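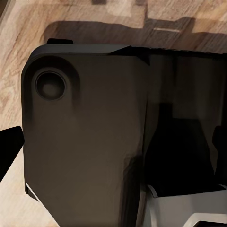
Darari Open Day Episodes: Data Card

Feb 28, 2026
By the Darari documentation group, Clillelville

## Summary

Darari is a set of simulated manipulation episodes recorded during the open day held by the Dranmont laboratory in Clillelville. Visitors were invited to control a two-finger robot gripper in a rendered tabletop environment and to attempt short tasks with household-type objects. The release contains 200 episodes. All of them were produced in simulation, and no physical robot was operated in front of the public.

The set is offered for study and for classroom use. It is small, and the operators were for the most part people with no earlier experience of teleoperation. Users should expect hesitation, repeated approaches and episodes that stop before the task is done.

## The Open Day

Two operator stations were available to visitors throughout the afternoon. Each station had a seat, a hand controller and a screen showing the simulated view. A member of the laboratory explained the controls and remained at the station while the visitor worked. A wall display in the corridor repeated the view from the first station so that those waiting could follow along.

Each visitor was offered one practice attempt, which was not kept, followed by recorded attempts. Visitors who did not wish to have their attempts recorded were able to use the stations on the same terms, with recording switched off.

The simulation software used at both stations is Vasić, maintained by the laboratory. The version shown to the public was the same one used in the laboratory's regular work, except that the reset control was moved to a single button.

## Contents of an Episode

Every episode folder holds the following:

- rendered color images from the cameras assigned to that episode
- joint positions and gripper opening at each time step
- the text of the instruction given to the operator
- an outcome label: complete, partial or stopped

Camera placement is not the same in every episode. Some views are taken very close to the gripper, and in these a single object may fill most of the image. Depth images were not saved.

The outcome label was assigned by laboratory staff after the open day, from the recorded episode and without reference to the visitor's own opinion of the result. Where two reviewers disagreed, the lower label was kept.

## Contact With the Ball

The group of episodes most often requested since the open day concerns round objects. A ball offers the gripper little area to hold, and new operators tend to close the fingers before they are well placed on either side. Episodes in this group include contact with one finger, contact with both, and contact with other objects nearby. They are kept in the release whatever their outcome.

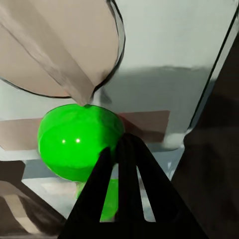
Vasić users at another site wrote to ask whether the contact forces in these episodes could be relied upon, and said that in their own trials the ball slid out of the fingers more readily than they would expect of a real one. The laboratory shares this concern. Friction for round objects was set by hand before the open day and has not been compared with measurements. Forces are therefore left out of the release, and the motion of the ball after contact should be treated with care.

## Known Limits

- In 66 episodes the instruction text was shortened by the station software. The full wording is given in a separate file, matched by episode number.
- Lighting is fixed within an episode and changes little across the set.
- Visitors chose their own pace. Time to completion should not be read as a measure of task difficulty.
- The set includes no repeated trials by the same operator that can be identified as such.

## Privacy

No names, voices or images of visitors were collected. The operator's hand movements were converted to robot commands at the station, and only the commands were stored. Requests to withdraw an episode may be made with the slip number handed out at the station.

## Use and Changes

The episodes may be copied and used for research and teaching, provided that the Darari set and the Dranmont laboratory are credited. Altered versions should carry a different name. Corrections to outcome labels will be listed in the change file, together with the former label.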